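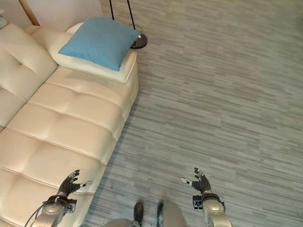 Surely it would be quicker to write the program and skip all the playing about with pillows, came the reply when we gave a shorter version of this talk in September. Start with that remark. It's a fair challenge and people will be thinking it anyway.

Notes for the Lasex talk
13 Oct 2023 – by the Utusetti home tasks group
372 shares
2 comments

Leave the opening slide up for the whole first section. Cream sofa, blue pillow on the armrest, both hands free. Ask the room how they would describe moving the pillow to the seat, in words, to someone who has never touched a pillow. Let them try! Somebody will say "pick it up by the corner" and then you can ask which corner, how hard, and what the other hand is doing.

Then go into the two ways of showing.

By hand: you take hold of the arm and lead it through the movement. Lovely for slow, simple reaches, and you feel straight away when a joint is near its limit. Gets awkward with two arms, as you only have two of your own and you're standing where the robot wants to look.

By remote control: the operator wears gloves, sees what the head camera sees, and the robot's hands follow. This is the part I could talk about all day, so watch the clock. Mention the delay. Mention that new operators grip far too hard in their first session and then hardly grip at all in the second. Lehtinen has the better gloves, we have the better chair.

Play the Drilik clip here (sound off, the fan noise is awful).

Numbers slide. We recorded 3000 demonstrations and kept 1032 for training. Say why the rest went: long pauses, dropped pillows with no recovery, operators chatting with the hands still moving. A drop followed by a good recovery stays in – those are some of the most useful ones we have, and I love showing them.

Back to the programming question. You can write code for a box of known size. A pillow sags and folds, and a person adjusts without thinking about it. Recording that adjusting is the whole point of the session.

If there's time: varying the start. Turn the pillow, shift it along the armrest, put it on the seat, do it again from a different standing position. Tired operators stop varying things, so swap over early.

Questions. Repeat each one into the microphone before answering. Gloves go round the room last, and please count them back into the case.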